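Wednesday, September 30, 2020

Up at 6 and out to the garden before the coffee was done. Cold enough that I went back in for the wool hat. The squash leaves have gone gray and floppy but the fruit looks fine, so I left it. Picked the last of the beans, the tough ones, and put them aside for seed.

Drove to the feed store in Rirnen after breakfast. Layer pellets are up again. I bought two bags and a roll of row cover, and stood in line outside behind a man arguing over a returned hose. They let four people in at a time now. The girl at the register had a new mask with lemons on it.

Villads Ketilsson called at lunch about the garlic. He wants to go halves on the seed order from Ocampo, same as last year. His share would be the softneck, mine the hardneck. The total came to $345 with shipping, which I thought was steep, but he pointed out that we planted small cloves two years ago to save money and got small heads. I said yes. They ship the first week of October, so the bed has to be ready by then and it isn't.

Spent the afternoon on that. Pulled the tomato plants along the fence, the ones with blight into trash bags and the rest onto the pile. The soil under them is better than I expected, dark down to the length of the fork. At the far end it turns back into clay, and I quit there when my wrist started up. Ibuprofen and a sit on the step. The neighbor's dog came through the gap and watched me for a while.

Villads figures we can fit 1,000 cloves between his place and mine. He said 2,000 at first but he was counting the strip by the road, and that floods in March. I need to work out the rows for my half. Six inches apart one way, eight the other, with a path I can get the wheelbarrow down. Last year I guessed and ended up stepping on plants all spring. 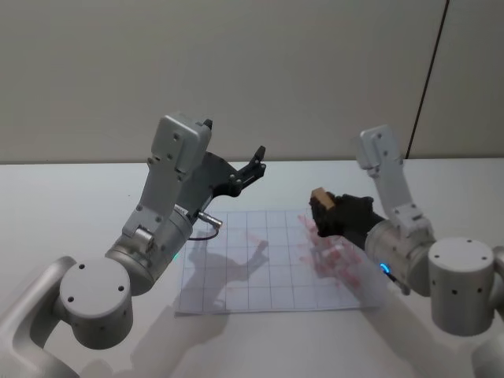
I'd like the bed to run the long way this time, north to south, so the hose reaches without crossing anything. The straw can wait until the ground is colder. I have nine bales in the shed and mice in at least one of them.

Soup for supper, the end of the leeks. Called Mom. Her knee is better and she is walking to the mailbox again. She asked about the quince and I had forgotten all about it, so I went out with the flashlight. Eleven on the tree, still green.

Rain tomorrow after noon. Clay end first thing, then the bank.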